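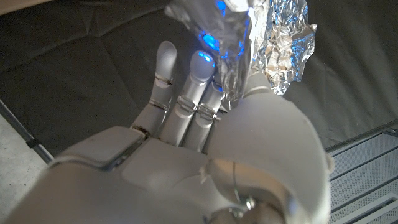
*Wrist camera view: three fingers of the hand at a crumpled foil bundle with blue lights in it, over dark gray padded fabric.*

# Clusden Foil Set

Demonstrations of a multi-fingered hand working with crinkled, shiny and soft items. Collected by the Brolus project at the Clilturow lab for training grasping and handling policies.

Version date: 2024-04-24

## What is in it

- 3,039 episodes, each one attempt at one task
- 57 items, grouped by surface: foil, film, cloth, plain
- 3 task families: pick up, hand over, unwrap

An episode holds the wrist camera video, joint positions, commanded joint positions and a short text instruction. Failed attempts are kept and marked as failed. If you only want the good ones, filter on `outcome`.

## How it was collected

An operator drove the hand with a glove while watching the wrist view on a monitor. Operators were told what to do with the item but were not given a set grasp, so you will find several ways of picking up the same thing.

Items were put down by hand between episodes. We did not smooth the foil again after each attempt – a piece stayed in use until it tore, and then a new one was cut. The field `item_age` counts the episodes a piece has been through.

Room lights were left at one setting for the whole of a session. Some items have lights inside. These are tagged `lit`, and the tag covers both bare and wrapped items.

## Layout

 clusden/
 episodes/
 00001/
 wrist.mp4
 joints.csv
 meta.json
 splits/
 train.txt
 val.txt
 test.txt
 items.csv

The test split has 8 items that do not appear in train or val. Please do not tune on it.

## Known problems

- The wrist view is often blocked by the thumb and palm. Contact points may be out of sight for a whole episode.
- Exposure was automatic. Bright highlights on foil can make the picture jump darker for a few frames.
- Instructions were typed by operators and were not cleaned up. "Foil," "tin foil" and "wrapper" can all mean the same item.
- There is no touch sensing. Motor current is in `joints.csv`, but it was not calibrated between sessions and should not be read as force.
- Lit items are over-represented in the unwrap family. A model may learn to go for the light – check results with and without the `lit` tag.

## Use

Load the split files first and read episodes by number. Video and joint data have separate clocks; `meta.json` gives the offset in milliseconds. Add it to the video time.

The set is meant for research on handling. It has not been checked for use near people.

## Changes planned for May

Fixed instruction text, and a second column in `items.csv` for stiffness.

12 likes · 3 comments · Share

Related

- Barrientos Cloth Folding Set
- Brolus glove driver: setup notes
- Clusden items list and cutting sizes
- Converting joint logs to the Clilturow format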